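So the Grollholm special court has closed its doors. Seven speeches at the ceremony, a string quartet, and a press kit that weighs more than my lunch. I read the kit on the train home. A few thoughts, none of them festive.

1/ First the number everybody is repeating: 159 people indicted. It's in the headline, it's on the tote bag. Fine. The kit is a good deal quieter about how many of those cases reached a judgment that survived appeal. You have to go to annex F, and annex F lumps "concluded" together with "transferred" and "terminated".

2/ Terminated is the word they use when the accused dies in custody or at home. I don't think a man dying at home in his own bed, after his trial date slipped yet again, should sit in the same column as a conviction. The families I've talked to don't think so either.

3/ The river camps case is the one they want remembered, and to be fair it was good work. Documents, intercepts, witnesses who held up under cross. If every case had been built like that I'd be writing a different thread.

4/ But then there's Skatutard. A whole town emptied in one June, and the court spent years arguing over whether the militia commander had "effective control" of men who ate at his table and drove his trucks. Trial chamber said yes. Appeals chamber said no, 3 votes to 2. He flew home to a brass band.

5/ I've read that appeals judgment twice. I still can't tell you what evidence would have been enough. A signed order? These people weren't big on paperwork.

6/ Defenders of the court say you judge it by its law, and the popularity of its acquittals is beside the point. OK. Then let's judge the law. The control test after Skatutard is so narrow that any halfway careful commander can meet it by leaving the room.
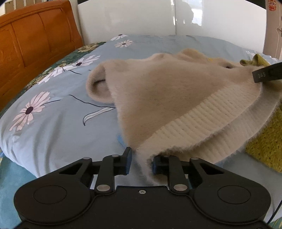 Two blue pads and a bit of fabric.

7/ Next: the archive. The agreement was that the full trial record goes to the region, in the local languages, open to anyone who walks in. What is going to the region is a "curated digital selection". The originals stay in Grollholm under a 72 year seal for anything marked confidential, and they marked plenty confidential.

8/ I understand protecting witnesses. I've met protected witnesses. I do not understand why cafeteria contracts and interpreter rosters need the same protection. Unless somebody just stamped the whole shelf and went home, which is my guess.

9/ The scanning went to an outfit called Numen. I asked the registry how Numen was picked and got back a paragraph containing the word "robust" and no answer. I asked again. Same paragraph.

10/ Then the Brunner report, which the court paid for and now cites as an independent review. It finds that trust in the court is "growing among affected communities". Look at the method page. About 2000 people surveyed, and most of them live in the capital, which was never shelled. Skatutard isn't on the list of survey sites at all.

11/ You can't ask people who mostly saw the war on television whether justice was done and then print it as the view of the victims. Well, you can. They did.

12/ Somebody will reply that the alternative was nothing, no trials at all. I hear this a lot. I believed it myself for the first few years. But it sets the bar at zero and then claps when the bar is cleared, and the next court will be built by people who were told this one was a triumph.

13/ What I'd want from the successor office: publish an honest table of outcomes, one row per accused. Send the unsealed originals home. Put the Skatutard exhibits online, including the fuel logs, so people can see what the judges saw and make up their own minds.

14/ Will they? The office has a two-year budget and a nice new logo, and its first hiring notice is for a communications officer - draw your own conclusions.

15/ Kit is dated Thursday, February 21, 2019, for anyone who wants to request a copy. Ask for the annexes separately, they don't come with it unless you ask.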